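Luminden Awnings and Shutters: Your Questions

Which fabrics can I pick from?
We have 64 colors in the Pruvilow range, and yes, we'll mail you swatches! Hang them outside for a few days before you choose - sunlight changes everything.

Can I clean the fabric myself?
You sure can. Brush off the dust, then use lukewarm water and mild soap. Leave the awning open until it dries.

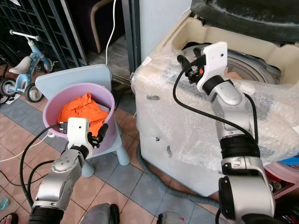 Bucket and orange cloth.

Will an awning fit over my narrow balcony?
Very likely! Our smallest frame is 72 inches wide, and Ertuğrul loves a tricky corner.

How long does fitting take?
Most shutters go up in three hours. Motorized awnings need a full day.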